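Chapter 4
Buying the Cell: Budgets, Floor Space and What Gets Left Off the Quote

Most first budgets are wrong in the same place. The arm gets a line, the gripper gets a line, and then nothing. No stand. No floor marking. No spare fingers. Gondale, the parts packer we follow thru this book, did exactly that in its first plan and had to go back for more money in October.

So start with the floor. Tape out the area before asking for a quote. Mark where the table goes, where people walk, where stock comes in.
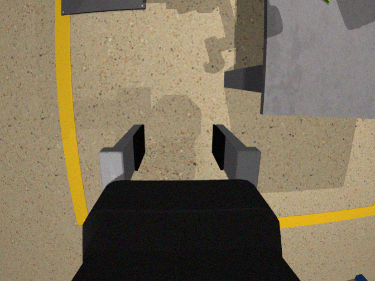 Then the reach. A gripper that opens wide needs clearance on both sides, and the catalog figure is for the closed position more often than you'd think. Ask. Get it in writing. Gondale allowed 700 mm between table and aisle and kept it, altough the first layout from Jostgate had less.

Now the money. Three headings for this chapter:

Equipment. Arms, grippers, mounts, tables.
Site. Power, stripes, pallets, moving the old racks.
Running. Spares, training, hours lost while the thing is being set up.

Second arm or not? Depends on the parts. Small, thin pieces lying at odd angles take longer to pick than boxes do, and a slow pick can sink the payback sum.
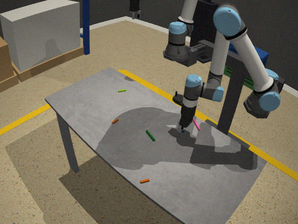

Price both options anyway. Barua quoted $2,972 for a set of spare fingers and pads, Zivico came in lower but with a longer wait. Neither was in the original budget. Section 4.1 has the blank worksheet, fill in the Site column first and leave Equipment til last.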